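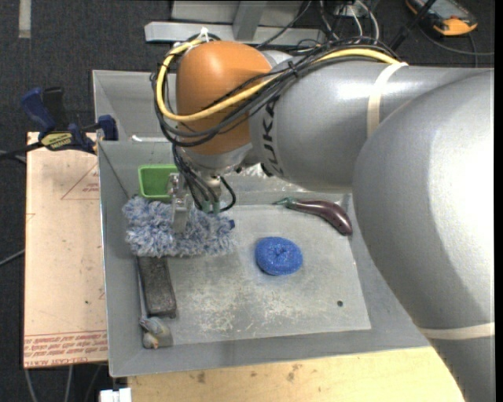 Rawan Kassab asked at the end of the last session why the cable dressing has to be checked before the arm is re-mastered, when the mastering offsets take no account of the cables. A stiff loop across the wrist pulls on the last joints at low speed, and the pull shows up as a small error that is then stored.

Order of work for the Kiltgate cell:

Set the override to 2 per cent and jog the wrist joints singly through their full travel. Watch the loop over the wrist and the drop to the gripper. Neither may go tight at any point.

Straps on the arm are to hold the cables without flattening them. Refit any strap that has crept along the link.

Gripper connectors: power off, unplug, look for bent pins, replug. Leave enough slack for a full turn of the flange.

Tray: the clamp on the rim is tightened by hand. If the tray has shifted, teach the base frame again, using 4 points. Do not correct individual pick positions.

Wipe dust from the tray floor before the touch-off. Grit under the fingertip gives a false height.

Run program 113 with the tray loaded. Soft items such as cloths and sponges are gripped on position, hard items on force. Enter the result in the log under sheet 792.

Comments

Bayu Menon: Is the base frame taught with the tray loaded or cleared?

Suha Qudah: Cleared. Load it for 113 only.

Mehrangiz Shojaei: The log was moved to the Tarawneh folder in February. The old link opens a blank sheet.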